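Vudura Playback and Account FAQ

Last updated in July. Applies to Vudura on web browsers, phones, tablets and connected TVs.

What is the difference between the Basic and Full plans?

Basic includes the back catalog with ads. Full removes ads from everything except live channels and adds new episodes of current series on the day of release. Both plans include the same audio and subtitle options. Video on Basic is limited to 1080p.

When are new episodes released?

Episodes of weekly series are added on Wednesday at 3 a.m. Eastern. The title page may take up to an hour to refresh on some TV apps. If the episode is listed but does not start, close the app completely and open it again.

Series released as a full season appear at the same time of day, with all episodes available at once.

Why is "Lasdale" numbered differently on Vudura than on my discs?

The disc sets follow production order. Vudura follows original broadcast order. The two-part pilot is also stored as a single episode on Vudura, so every later episode in season one is one number lower than on the discs. Episode titles are the same in both.

Are all episodes of "Lasdale" available?

All 18 episodes of the first season and all later seasons are available on both plans. The revival season is available on Full only. The recap special that aired between seasons three and four is not included in our license.

Why was the music changed in some episodes of "Soriano"?

Some songs were licensed for broadcast only. Where the rights could not be extended to streaming, the distributor supplied a replacement track. Dialogue and running time are unaffected except in the season two finale, which is shorter than the broadcast version. Vudura receives these files as finished masters and does not edit them.

Why does "Soriano" have black bars on the left and right?

The series was finished in 4:3 and is presented in that format. The Zoom setting on your television will fill the screen but will remove part of the top and bottom of the picture, including some on-screen text.

How many titles can I save to My List?

My List holds up to 550 titles per profile. A series counts as one title regardless of the number of seasons. When a title leaves the service, it stays in the list, grayed out, for 30 days and is then removed.

How many downloads can I keep?

Full subscribers can keep 50 downloads per account across all devices. Each episode counts as one download. Downloads expire 48 hours after playback begins. An expired download counts toward the limit until it is deleted or renewed.

Downloads are not available on Basic, on web browsers or on connected TVs.

What does error 521 mean?

Error 521 means the app could not confirm that your display supports copy protection. To clear it:

Turn off the television and the streaming device.
Disconnect the HDMI cable at both ends and reconnect it.
Turn on the television first, then the streaming device.
If a receiver or splitter is in use, connect the device straight to the television and try again.

If the error appears on a laptop with no external display, update the browser and restart it.

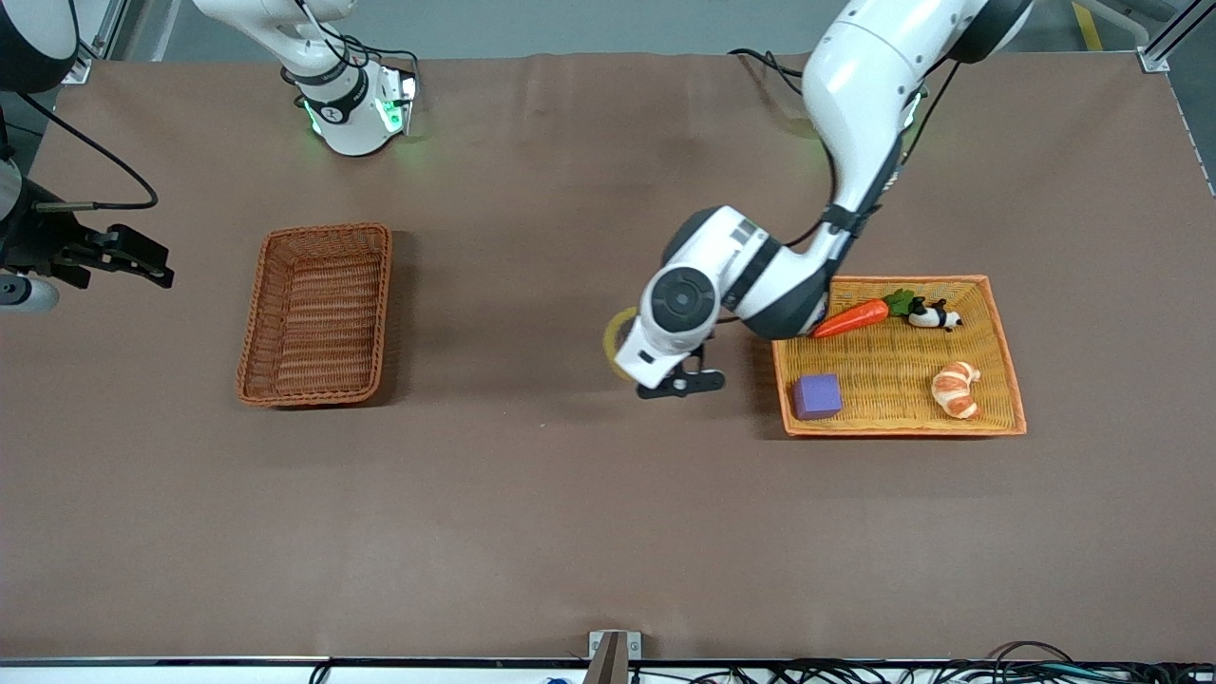 Why does the "Next Episode" button appear before the credits?

The button appears at a marker set for each episode. On older series the marker was placed automatically and may be early, particularly where a closing scene follows a fade to black. To report a wrong marker, open the player menu, select Report a Problem and choose Timing. Corrections are applied in batches, usually once a month.

Autoplay can be turned off under Profile, then Playback. The setting is stored per profile and applies to all devices.

Can I watch Wetus originals without a Wetus subscription?

Wetus is sold as an add-on channel. A limited number of first episodes are free to all Vudura subscribers and are marked Sample. Remaining episodes require the add-on, which is billed on the same date as your main plan. Existing Wetus accounts opened outside Vudura cannot be linked at this time.

Does audio description work on all series?

Audio description is available where a track has been delivered. Look for the AD label on the title page. For "Lasdale," the label currently applies to the revival season only.

How do I cancel?

Select Account, then Plan, then Cancel. Access continues until the end of the billing period. Profiles, My List and viewing history are kept for 10 months and are restored if you subscribe again with the same email address. Subscriptions purchased through an app store must be canceled in that store.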